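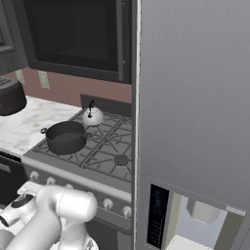
The simulated kitchen, with the arm at the left of the gas range.

The first thing she does when I sit down is hand me the controller and tell me to go and bother the kettle. It is the white one at the back of the stove, behind a dark pot, and on her monitor it looks close enough to touch. I push my hand forward, the white arm on the screen pushes forward with me, and within a few seconds I have sailed past the spot where I meant to stop. She laughs, kindly. "Everybody overshoots," she says. "You've had a body your whole life and now you have this other one, and it doesn't have your elbows."

She leads the teaching group at Plarnetti, a small company that shows robots how to do household chores by having a person do them first, by remote control, over and over. Most of that work now takes place in kitchens that exist only on a computer. The team calls the software Kettler, a name that goes back to the very first chore they tried in it, and she admits she has argued for changing it and lost every time.

I had expected to talk about algorithms. We talked instead, for most of a long June morning, about hands. "The part people skip over is that someone has to be good at it," she says. "If I pick up a kettle in a nervous, jerky way, then I've just taught nervous and jerky. The machine has no idea I was having a bad day. It thinks that's how you pick up a kettle!"

So her operators practice. New people spend their first 10 days doing nothing but reaching and letting go, and none of those attempts are kept. After that they move on to the stove, the counter, and the refrigerator, which she says is the one they grumble about (big flat doors are harder than they sound, and a gripper likes something it can close around). For the stove job there are 467 demonstrations in the current set, picked from 1087 recordings. The rest were thrown out by people watching them back with a cup of coffee and a notepad.

What makes a recording bad? She takes her time with this one. "Dropping things is easy, you see it and you toss it. The harder ones are where it all went fine but the person hesitated. They went toward the pot, changed their mind, and went for the kettle. A human watching would understand. But we're asking a program to copy that, and it will copy the change of mind too, sometimes right in the middle of a perfectly good reach." She pauses. "Although we do keep some where the operator got into trouble and worked their way out of it. I want those. I used to throw them away and I was wrong."

Before all this she taught robots the old-fashioned way, by taking hold of the arm and walking it through the motion. She still speaks about it fondly, the way some people talk about driving a stick shift. At Indon, where she spent her early working years, they had a heavy arm that you leaned into with your shoulder, and by the end of an afternoon you were sore. "But you felt everything," she says. "You felt when it touched the table. With the remote I only see it, and my eyes are slower than my fingers. I miss that, I really do."

I ask why she gave it up, then. Partly it was the cleaning up, she says, and partly that a real kitchen is only ever one kitchen. In Kettler she can move the pot to another burner, swap the wall color — it was a dusty pink the morning I visited — or trade the whole stove for a different one, and then ask the operator to do the job again. They have 287 kitchen layouts to draw from, and she has favorites, and she has one she can't stand, with an island she says was put there by somebody who never cooked.

There is still the trip from the screen to the real world, and she doesn't pretend it is a short one. Her group checks its lessons on a real arm at Skullier, the workshop down the road that lends them bench time. Lids are trouble. So is anything shiny. "A simulated handle is always exactly where the computer says it is," she says. "A real one, well, your uncle has been tightening it with a butter knife for years."

She took the controller back from me toward the end and showed me how she would go for the kettle. She talked the entire time, about lunch, about her mother's stove, about how you should come up and over a pot and never try to squeeze behind it. Her wrist hardly moved. Then she set the kitchen back to the beginning and held the controller out to me again. "Slower this time," she said, "and look at the handle, don't look at the arm."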